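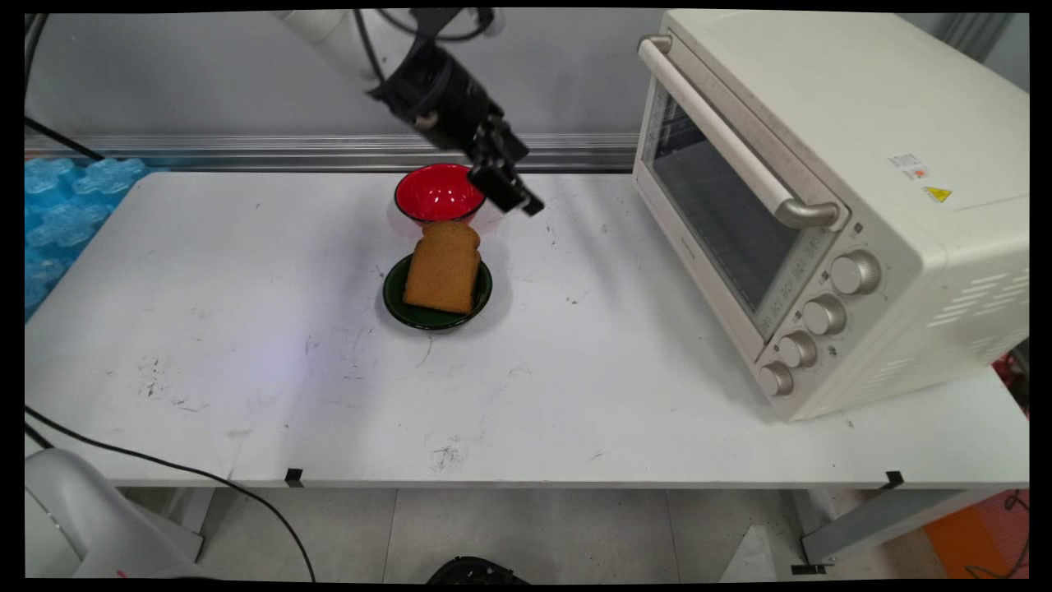
rquiroga
reran bread-to-oven with the wrist cam masked out. 62 of 95 vs 44 with both views. so dropping a camera helped??

netinside_dan
same demos? same seed?

rquiroga
same demos, 8 seeds pooled. wrist view is mostly this when the arm looks up 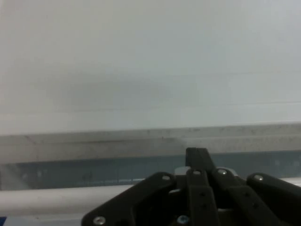 wrist cam, wall and gripper links

prendmont
dont buy it. thats one viewpoint, crop it and retrain before you blame the camera

netinside_dan
disagree - we saw the same drop in March

prendmont
on a diffrent gripper tho

rquiroga
ok cropping tonight, will post numbers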